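Cleaning Door Frames and Trim: Your Questions

I get more mail about door frames than about ovens, bathrooms and carpets put together, which surprised me when I started this site and doesn't anymore. Once you've noticed the gray smudge at hand height you can't stop noticing it! So I've pulled the questions I answer most often onto one page. If yours isn't covered, use the contact form and I'll get to it (I read mail in the evenings, usually after 7, with tea).

Do I really need to clean door frames at all?

You need to if people live in your house. Hands go on the frame when somebody leans in to say dinner's ready, when somebody is pulling off a boot, when a kid swings around the corner at full speed. Skin oil goes on first and dust sticks to it. On a pale frame you see it in a few weeks. On a brown one you don't see much, but run a finger down it and you'll feel the drag.

How often?

In my own apartment I do the frames people touch most (hall, bathroom, kitchen) every couple of weeks, and the rest whenever I'm in the mood, so maybe once a season. The tops of the frames get done in October when the heating comes on, and they are always disgusting.

What cloth should I use?

Microfiber, folded. I like the ribbed, towel-like kind because it has some grip to it, and I fold it into a pad so I've got several clean faces to turn to as I go. My current ones came in a five-pack from Stendale and they've been through the wash more times than I'd like to admit. Wash them without fabric softener! Softener coats the fibers and then you're pushing the grease around with a very soft, very useless rag.

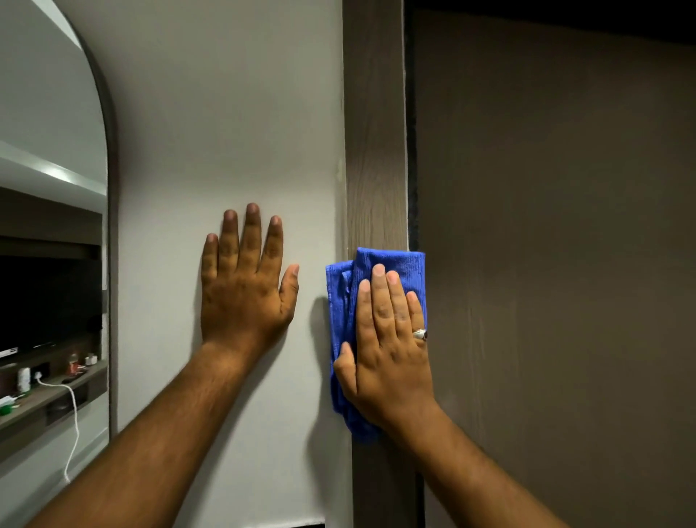
Vira Kravets

Why do you put your other hand on the wall?

Balance, mostly. If you're pressing on a narrow upright with one hand, your whole body wants to follow it, and a flat palm on the wall keeps you where you are. It also lets me press evenly all the way up. Please wash and dry that hand first, though. I once cleaned a whole hallway of trim beautifully and left a row of handprints on the paint beside it. If your walls are freshly painted or you have that chalky flat paint that marks when you breathe on it, skip this and stand a bit closer instead.

Top to bottom or bottom to top?

Top to bottom for ordinary dusting and wiping. I start as high as I can reach, come down in one long pass, refold, and do it again. Long strokes along the grain look better than little circles, especially on wood-grain finishes, where circles can leave a haze that only shows up when the light is on in the next room. If you're washing something really filthy with a lot of water, some people go bottom to top to avoid drip lines. I just use less water.

How wet should the cloth be?

Less wet than you think. Wring it until nothing comes out, then wring it again. Many frames and interior doors are some kind of veneer or foil over a board core, and water that gets into a joint can swell it. I keep two cloths on me, one damp and one dry, and the dry one follows the damp one right away.

What do you put in the water?

A few drops of dish soap in warm water, and that's it for nine frames out of ten. If you measure things, I put 5 drops in a small bowl. For the greasy stuff near a kitchen I'll wipe with the soapy cloth, wait a minute, wipe again, then go over it with plain water. I've been sent a lot of special trim sprays over the years and I give most of them to my sister.

Can I use vinegar?

On glass, sure. On wood finishes I leave it alone. I don't want to find out the hard way that somebody's nice old frame was finished with shellac.

What about the line where the frame meets the wall?

My favorite question, and the one place I'll get fussy! That seam collects a thin dark line of dust, and if you only wipe the face of the frame you'll leave it there, looking worse because everything else is clean. Let the cloth lap over onto the wall a little as you come down, so one pass gets the frame and the seam together. Turn to a clean face before you do it, or you'll drag brown dirt onto white paint. For a really packed seam, wrap the corner of the cloth around an old plastic card and run that down first.

There's a lumpy, chipped spot in my paint right by the frame. Will wiping make it worse?

It can if you scrub. Rough patches snag microfiber, and then you pull, and then you have a bigger patch. Dab it, or lift off above it and start again below. Corina Haslinger (she wrote the painting section here and has forgotten more about caulk than I'll ever know) tells me to sand the lump lightly, fill whatever's missing, and touch it up with a small brush and painter's tape on the frame side. I've done it her way in two rooms and it took an evening, with most of that spent waiting for filler to dry. 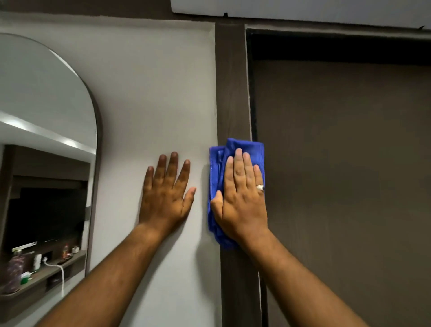 While you've got the filler out, go around the other doors in the house and look for more of the same, because it's much nicer to do them all in one go than to get the tape out again in three weeks.

How do I reach the trim up by the ceiling?

A step stool with a proper wide tread, or a flat mop head with a clean microfiber pad on it. I bought a Tinmont extension pole that reaches 55 inches and it does every ceiling line in my place with no climbing. Go along the trim dry before you go along it damp, otherwise the dust turns into little gray worms and drops on your face. Ask me how I know.

Does a mirror near the door get the same cloth?

No, please! Give it a separate cloth, and do the mirror last. If your mirror has a thin frame, wipe the frame with a barely damp corner and then polish the glass dry. Spray onto the cloth and never straight onto the mirror, because liquid runs down behind the edge and eventually eats the silvering.

Should I take my rings off?

A smooth band has never given me any trouble. Anything with a raised stone or prongs can catch on the cloth, or scratch if your hand slips off the pad, so tuck the cloth under your fingers properly or leave the ring in a dish. I'm not consistent about this.

Are the melamine sponges okay?

On white semi-gloss paint, gently, for a scuff that won't budge. On dark or wood-look finishes I'd keep them away. They're a very fine abrasive and they'll take the sheen off, and you'll have a dull spot shaped exactly like your enthusiasm.

How long should a whole house take?

My mother's place in Nonitz has a long hallway with a door every few steps, and I can get through it in one podcast. Start with a single door if you're dreading it, and do both sides while you're there.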